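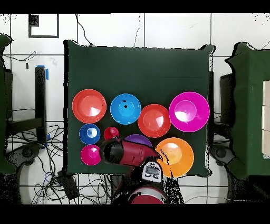
Halyards, the wet locker and the Abernathy bilge pump

4 min read

July 23, 2018. Workshop, Brornbridge.

Started on the main halyard for the number two training boat. The old one has been chafing at the masthead all season and the cover has gone fuzzy for a good arm's length, like an elderly cat. I cut the bad end off in March and said that would see us through. It saw us through to the middle of July, which I am counting as a success even if Leilani isn't.

New line is the Andberg 8 mm polyester. Spliced the eye this morning. First attempt went into the scrap bucket: I milked the cover back too early and lost the crossover somewhere inside the rope, where it remains. Second attempt fine. Notes for whoever does the jib halyard:

Mark the core before you pull anything. Pencil doesn't show, use the black laundry marker in the top drawer.
Tape the fid. All the way, no bare shoulder.
Bury is longer than the leaflet says. I went 30 cm and it lies flat.
Lock stitch through the throat, both directions, waxed twine.

Still to do: whip the other end and run it with the mouse line. The mouse line is the thin orange one on the cleat. Please do not tidy it. Last time somebody tidied it I spent an afternoon in the bosun's chair thinking about my choices.

Bilge pump, Abernathy

The Abernathy came in with the students reporting that the pump "works but nothing happens." A fair summary. Handle moves, makes the right noise, no water. Took the faceplate off. Diaphragm is sound. The flap valve on the intake side had a piece of peanut wrapper folded into it so neatly I thought at first it was part of the valve. Removed. Pumped a bucket in 13 strokes afterward, which is near enough what the new boat does.

The strum box wasn't clipped on at all, so the wrapper had a clear road. Clip is bent. I bent it back and it bent again. Ordered a new one from Jostbridge along with the shackles, they want 80 for the lot with shipping, and I've told the office. Until then it is held on with a cable tie. Check it when you do the morning walk-round, the tie goes at the bottom where you can't see it without lying down.

Also: the instructors' checklist says "test bilge pump" and everybody ticks it, me included. What everybody does is wag the handle twice. Marlene Voß suggested we change the line to "pump water out of bilge with bilge pump, having put water in." It's wordy but I've penciled it on the master copy.

Rudder on the small dinghy

Play in the lower pintle, around 2 mm side to side. The bush is worn, the pin is okay. I turned up a new bush from the white rod in the offcuts bin and got it slightly too tight, then slightly too loose. The third is in the boat. It'll swell a bit once it's been in the water. If the helm feels heavy tomorrow leave it alone for a day before writing me a note.

Wet locker

Found the smell. Bottom shelf, behind the spare lifejackets, one neoprene boot, left foot, full of something that was once seawater. Rinsed it and hung it on the fence. The partner has not turned up. The locker fan runs but the vent on the outside wall was painted shut when the door got done, so it has been stirring the same air since then. Cut the paint with a knife and you can feel it blowing now.

Two of the lifejackets on that rail are due for a cylinder weigh. I've moved them to the left end with tape on the buckles. Left end means don't issue. I'm writing that here since the sign saying so fell behind the locker and I can't reach it.

Evening

Leilani Kasprzak wants the number two boat for the Competent Crew group as soon as the halyard is up. Told her after lunch tomorrow if the wind stays down, I'm not going aloft in the sort of gusts we had today. She asked if the group could watch. Yes, but from the pontoon, and with nothing under me that anyone minds losing, I dropped a spike last year.

Out of waxed twine, out of blue gloves, one roll of self-amalgamating tape left and it's stuck to itself.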